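Workshop Notes: Hovstead Makes a Start on the Bathroom

The home robot that members have been building on the back bench at Hjaltested now has a name, Hovstead, and a job to practice. After a winter spent mostly on the base and the shoulder joint, the group moved the work out of the shop and into a real bathroom, where the machine is learning to handle a toilet brush.

Kirsten Gunnlaugsson started the project in October with a secondhand drive base and a single arm. Her first plan was a machine that could carry laundry up from a basement. The base could not climb stairs and there was no money for one that could, so she went looking for a chore that stays on one floor. Cleaning a toilet came up at a Tuesday build night, and it stuck. It takes reach, a firm grip on a thin handle, and a fair amount of patience with tight corners.

The budget was set at $2000 and the group is still under it. The biggest single cost was the arm, which came used from a packaging line and needed two new joint motors. The controller is a board Kirsten calls Estell, after the street where she bought the first one. It has been replaced once, when a loose ground wire took out the motor driver. The replacement sits in a proper enclosure with strain relief on every cable, and that has cured most of the random stops we were seeing before the holidays.

The gripper has been through more changes than any other part. The early fingers were printed in hard plastic and let the handle twist as soon as the bristles met any drag. The current set has a softer pad and a shallow groove down the middle. For bathroom work the whole gripper goes into a plastic wrap, which is changed after every session. The wrap does cost us some grip. Kirsten raised the closing force a little to make up for it, and the next set of pads will have a deeper groove.

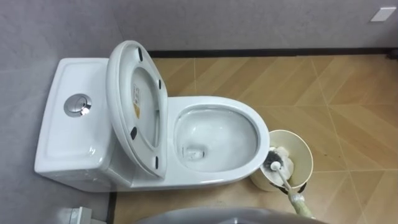
Hovstead with the brush handle in its wrapped gripper. The brush is still in its holder.

Getting the brush out of its holder is harder than it sounds. The handle leans, and it leans a different way each time the brush is put back, so the arm can't be sent to a fixed point. The software has to find the handle in the camera view, work out the angle, and come in along it. If the gripper closes across the handle at a bad angle, the holder tips or slides along the tile. We tried taping the holder down for the first few sessions and then stopped, as a holder in somebody's home would not be taped down.

Shiny surfaces are the other problem. Glazed ceramic throws highlights back at the camera, and the depth readings get patchy over the curve of the bowl. Turning the ceiling light off helped the depth and hurt the color picture. For now the software takes several readings from slightly different head positions and throws out the ones that disagree. It is slow, and the arm waits while it thinks. A full attempt can take up to 17 minutes, most of it spent standing still.

So far the sessions have been run with a person holding the stop button, and that will continue. The arm is limited to a low speed whenever the base is parked close to the toilet. Anyone who wants to take a turn on the button should read the two-page safety sheet in the project binder first and sign the back. Long sleeves should be rolled up and lanyards left on the hook.

Next on the list is the scrubbing motion itself. Kirsten has recorded eight passes by guiding the arm by hand, and the plan is to blend those into one path that can be scaled to different bowls. A spare toilet from the Gusden salvage yard is being bolted to a pallet in the shop so that this part can be practiced without tying up a bathroom. It needs a seat and lid. If you have a set lying around in decent shape, leave it by the parts shelves with a note on it.

The group could also use someone who knows sealing. The wrist joint has a gap on the underside that will let splashes in once there is real scrubbing, and the foam ring we tried came loose in a day. A rubber boot from a car part may do the job if we can find one the right size.

The next build night is 25th February, starting at the usual time. The robot will be on the back bench with its covers off for the wrist work. Bring safety glasses if you have your own, as the loaner box is running low.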